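Textiles and Clothing Care
Handout 6: Knit Fabrics, Structure and Aftercare
Calden Evening College
Revised 2023-02-26

Bring this handout to both remaining sessions. The reading is chapter 4 of the course reader, except for the part on industrial finishing, which we skip.

1. Where we are in the course

Handouts 1 to 3 covered fibers, and 4 and 5 covered yarns and woven cloth. You should already be able to tell warp from weft and explain why a plain weave frays along a cut edge. Knits behave differently in almost every way that matters for care, and most of the clothes people bring in for repair are knits.

If you missed Handout 5, read at least the section on yarn twist before going on. Twist comes up again in sections 4 and 5 below.

2. The basic loop

A woven cloth is made from two sets of straight yarns crossing each other. A knit is made from loops pulled through loops. The yarn bends the whole way, and the bends can open and close. That is why a knit stretches even when the fiber itself has no stretch at all.

Terms to know:

Course: a row of loops running across the fabric.
Wale: a column of loops running up the fabric.
Gauge: how many stitches fit in a given width. A fine gauge has many small stitches, a coarse gauge has few large ones.
Face and back: the two sides of the fabric. In some knits they look the same.

Weft knits are made by one yarn traveling across the width. Hand knitting is weft knitting, and so are nearly all sweaters. Warp knits are made by many yarns running lengthwise, each looping with its neighbors. Warp knits are found in swimwear, lining and lace. They hardly run or unravel. We deal mainly with weft knits from here on.

3. Common weft structures

Jersey (also called stockinette). All the loops are pulled through toward the face. The face shows small V shapes and the back shows bumps. Jersey curls at its cut edges: the sides curl toward the back and the top and bottom curl toward the face. Keep this in mind when laying out a pattern piece.

Rib. Wales of face stitches alternate with wales of back stitches. In a 1x1 rib they alternate singly, in a 2x2 rib in pairs. Rib stretches widely across and pulls back in again. It lies flat at the edges. For both reasons it is used at cuffs, hems and necklines.

Purl (garter). Rows alternate. The fabric is thick and stretches lengthwise, so a heavy garment in garter stitch will grow longer when hung.

Interlock. Two 1x1 ribs locked together. Smooth on both sides, stable, heavier than jersey of the same yarn. Common in better T-shirts and baby clothes.

To identify a structure, pull the fabric gently across, then lengthwise, and look at both sides. Use the pick glass from your kit for anything finer than a sweater.
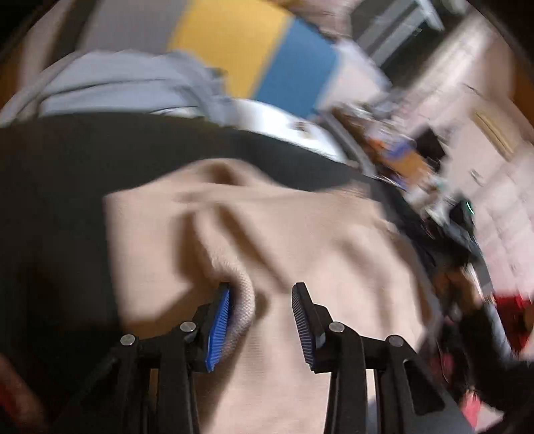
Fig. 1. Beige knit fabric with a rolled fold.

Note that a fold or roll made by handling is a different matter from the natural curl of jersey. Smooth the piece flat, let go, and wait. If the edge comes back on its own, it is curl. If it stays flat, the roll was only in the way the cloth was lying.

4. What goes wrong with knits

Pilling. Short fiber ends work out of the yarn, tangle, and form small balls. Rubbing causes it, so look under the arms, at the sides and where a bag strap sits. Low-twist yarn pills more than high-twist yarn. Soft yarns are usually low twist, which is one reason very soft sweaters often look worn after a month. Blends of wool and nylon hold on to their pills, while pure wool sheds many of them in time.

Snags. A loop is caught and pulled out. The stitches on both sides tighten and show as a line. Never cut a snag. Work the extra yarn back along the row with a blunt needle, a few stitches at a time, starting from the tight end.

Runs. A loop breaks and the wale above or below it comes undone. Secure the open loop with a pin or a scrap of thread before doing anything else.

Growing. The fabric gets longer or wider and stays that way. Heavy yarn, loose gauge and wet hanging are the usual causes.

Felting. Applies to wool and some other animal fibers. The scales on the fibers lock together when the wool is wet, warm and moved about. The fabric gets smaller, thicker and stiffer. Felting cannot be undone. Conditioner soaks, often suggested, relax the fiber a little and will not bring back the lost size.

Spirality. The side seams twist toward the front and back after washing. It comes from twist in the yarn and is mostly seen in single jersey. There is no home cure.

5. Test pieces and the class records

Our test swatches are knitted on the Matar flatbed machine in the back workroom. Each swatch is a square in plain jersey with a marked area in the middle. You measure the marked area before washing, after one wash, and after three.

The yarn is Kalliseo worsted, undyed. The current lot is number 461. The lot before it was 454 and some of those swatches are still in the drawer. Do not mix the two in one set of results, as the older lot has noticeably less twist. Write the lot number on the tag in pencil.

Shrinkage is worked out like this:

shrinkage in percent = (length before - length after) / length before x 100

Worked case. A marked length of 70 mm measures 63 mm after washing. The difference is 7 mm. Seven divided by 70 is 0.1, so the shrinkage is 10 percent. Do the same for the width. Report the two separately and do not average them. A knit can shrink in length and grow in width in the same wash, and an average hides it.

Measure on a flat surface with no tension on the fabric. Let the swatch rest overnight after drying. Swatches measured straight from the rack gave poor results in the December group.

6. Washing by hand

Use cool water and a basin large enough that the garment is not crammed in. Add a small amount of mild detergent and mix it in before the garment goes in. Turn the garment inside out. Press it down, let it soak for 11 minutes, and press the water through it a few times. Do not rub, twist or scrub.

Drain. Rinse in water of the same temperature. A sudden change from cool to warm is enough to start felting in some wools. Two rinses are usually plenty.

Lift the garment with both hands under it. A wet sweater hung from its shoulders carries all its water in the lower half and will stretch.

Lay it on a towel, roll the two up together and press along the roll. Unroll, move to a dry towel or rack, and put it into shape: square the shoulders, straighten the side seams, push the ribbing together. Ribbing that dries spread open tends to stay open.

Dry away from direct sun and heaters. Turn once when the top side feels dry.

7. Machine washing

Check the label first. If machine washing is allowed, use the wool or delicate program, a mesh bag and a half load. Zippers and hooks in the same load cause most of the snags we see, so wash those separately. Cotton jersey and interlock can take a normal program, but tumble drying will shorten them. Expect more loss in length than in width.

The Preltent wash symbol chart is pinned beside the sinks. Learn the five base shapes: tub, triangle, square, iron, circle. Bars under a symbol mean gentler treatment. One bar is mild and two bars are very mild.

8. Folding and storage

Fold knits, do not hang them. Clean them before long storage, even if they look clean. Moth larvae feed on wool and are drawn to sweat and food traces.

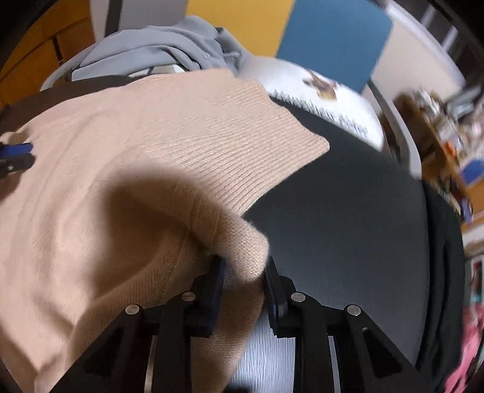 Fig. 2. Light peach-beige knit sweater with a ribbed band.

Basic fold. Lay the sweater face down and smooth it from the middle outward. Fold one side in to the center of the back and lay the sleeve straight down along it. Repeat with the other side. Bring the hem up to the neckline in one or two folds, depending on the shelf. Keep the ribbed parts flat and unstretched as you go. Turn the bundle over.

Put heavy sweaters at the bottom of the pile. Refold pieces along different lines every couple of months if they are stored all season, as a crease left in one place weakens the yarn there. Cotton bags are better than sealed plastic for anything that might hold damp. Cedar blocks have a mild effect and lose it as the scent fades.

9. Before the next session

Finish the one-wash measurements and enter them on the sheet.
Bring one knit garment of your own, clean, with its care label still attached.
Write down its structure, its fiber content and any of the faults from section 4 that you can find on it.
Read the section on darning in the course reader, pages listed on the board.

Blunt needles and waste yarn will be on the side table. Pick glasses must be returned to the kit box before you leave.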